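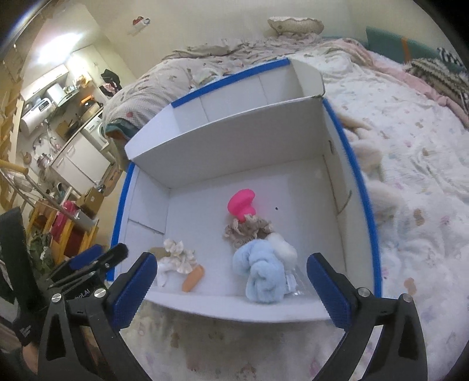

Wrist view with both fingers open over a box of soft items. The clear packet by the blue cloth is the sort of object covered under "Transparent objects."

Fustska: Frequently Asked Questions

Last updated in September for version 2. If your question isn't covered, write to the support list. Ebenezer Aryee and Bheki Venter read it.

What does Fustska do?

It takes wrist-camera recordings made with a hand-held gripper and produces per-frame object masks, finger positions and grasp events. The output is meant for training and checking grasp policies. It does not control an arm. If you need a runtime planner, look at Steinbach, which reads our files directly.

Do I have to calibrate the camera first?

Yes, once per device. Run the calibration command with the printed board and keep the resulting file next to your recordings. If you swap a lens or loosen the camera mount, do it again. A stale calibration shows up as masks that look fine while the finger positions drift off to one side.

How does it find the fingers?

By the colored pads. The default profile expects dark pads on black linkages, and the blue ones work without changes. For any other pad color, record a short clip of the gripper opening and closing against a plain background, then run the profile command on it. You can store several profiles and pick one in the session config.

What if a second gripper comes into view?

Two-handed recordings often have the other device at the edge of the image. Set "devices: 2" in the session config and Fustska will track both and assign each pad to a device. With the setting left at 1, pads on the other device can be picked up as objects, and you'll get grasp events that make no sense.

Why are two of my objects merged into one mask?

Usually they touch and have a similar texture. A fluffy white thing pressed against a fluffy pale blue thing is hard, and so is any piece of cloth rolled up on itself, which can go the other way and split into several masks. Try these in order:

Raise the edge weight in small steps.
Turn on temporal linking, so that a frame where the objects are apart can correct a frame where they aren't.
Fix one frame by hand in the editor and propagate it.

Roman Domański wrote the propagation code. It stops at the first frame where it loses confidence and marks that frame yellow in the timeline.

Transparent objects

Support is partial. Crinkled clear plastic gives bright highlights that move with the camera, and the model tends to mask the highlights or the printed contents and leave out the clear part. Expect to correct these by hand. We don't recommend using automatic masks of clear packaging for scoring.

Can I ignore everything outside the box?

Yes. Draw a work region on the first frame and Fustska tracks it as the camera moves. Boxes with a colored trim track well — the strips give it strong lines to follow. A plain white box on pale bedding is harder, and you may need to redraw the region partway through. Objects outside the region are still detected but left out of the export unless you pass "--keep-outside".

How long can a recording be?

The editor opens clips of up to 495 seconds. Longer files are split on import, and masks keep their IDs across the split.

How many frames should I check by hand?

We check 100 per session, picked by the review command, which favors frames with low confidence. Kamarul Lumbantobing's notes on reviewing are in the docs folder.

My export fails with error 11. What is that?

The calibration file and the recording have different image sizes. Crop settings are the usual cause. Export again with cropping off, or recalibrate at the cropped size.

Is there a graphical installer?

Only for the editor. The command-line tools come as a package, and the install page lists the supported systems.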